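Lentils going mushy in soup, what am I doing wrong?

mayaf_cooks
Okay so I make a big pot of lentil and sausage soup most Mondays (my aunt's recipe, more or less) and lately the lentils just collapse. I bought a 700 g bag of the brown ones from the Osex store in Ilbridge, simmered them 57 minutes like always, and got paste. Tasty paste! But paste. Do I need to soak them? Salt later?

kanako_t
57 minutes is way too long for brown lentils, I start tasting at 20. And please don't soak them, they'll fall apart even faster.

SonSam
Disagree on the soaking. I soak mine for 2 hours and they hold up fine, you just cut the simmer right down. I'd look at the sausage too. If it goes in at the start you're stuck cooking everything on its schedule. I brown mine whole, slice it and add it at the end.
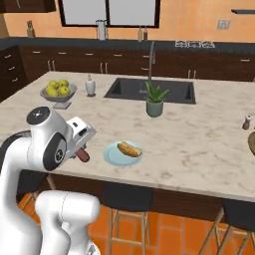

Sausage, still whole

kanako_t
Nooo, at the end you lose all that flavor in the broth. Brown it first, take it out, cook the onions in the fat, put it back with the stock. Lentils last.

SonSam
We'll have to agree to disagree, my broth has plenty of flavor lol

mahfuz_w
Try French green lentils if you like some bite. They cost more but they're hard to ruin.

mayaf_cooks
Thanks all! Going with no soak and a much shorter simmer this time. Sơn, how thick do you slice yours?

SonSam
Thick as my thumb, any thinner and they curl up on me.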